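Robot Learning Lab, Unit 3: Collecting Demonstrations
Instructor: Zinhle Naidoo. Lab sessions: Riaan Masilela, Catinca Ene.
Revised 16 November 2020

3.1 Two ways to show a task

A demonstration is a recorded run of a task, stored as joint positions, gripper commands and camera frames on one clock. In this course we collect them in two ways.

Kinesthetic teaching. The operator holds the arm and moves it through the task while the motors compensate for gravity. Contact forces are easy to feel. The operator's hands and body end up in the camera frames, and moving two arms at once is hard for one person.

Teleoperation. The operator moves a leader device and the robot follows. The camera frames stay clean, and what is recorded is the command the robot received. The cost is delay and a weak sense of contact. Expect your first runs to be slow.

Assignment 2 uses teleoperation only.

3.2 What goes in an episode

An episode starts with both arms at the home pose and ends when they are back there. Do not start recording while you are still arranging the objects. Each episode gets one outcome label: success, failure or discard. Failure means the task was attempted and not completed. Discard means the recording itself is bad (dropped frames, wrong start pose, someone reaching in). Keep failures. They are used in Unit 5.

Each group hands in 18 episodes. The September notes gave a different number; ignore it.

3.3 Pauses and corrections

Operators tend to stop above an object before grasping it. A policy trained on many such pauses may learn to stop there too. Practice until the approach is continuous, then record. If a grasp misses, back off and try again within the same episode. Such corrections show the policy how to recover.

3.4 Bins and jars task

The objects are small lidded jars, and the work area holds bins and a tray. Vary the start position and orientation of each jar between episodes, including jars lying on their side. The bins stay where they are.
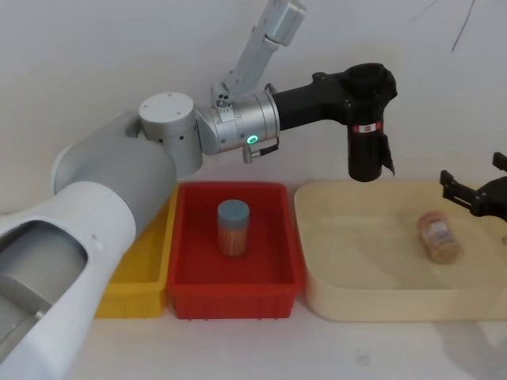
Figure 3.1. Bins and jars task. One jar stands upright in the red bin; the other lies on its side in the beige tray.

For a jar on its side, line up the fingers across the body before closing. Closing on the lid end often makes the jar roll. For an upright jar, come down vertically and keep the fingers clear of the bin rim.

3.5 Before the next lab

Read the Sterken handout on leader-follower mapping, sections 1 and 2. Write down which variables you would log if storage were limited to joint positions and one camera, and what you would lose. Half a page is enough. Hand it to Catinca at the start of the session.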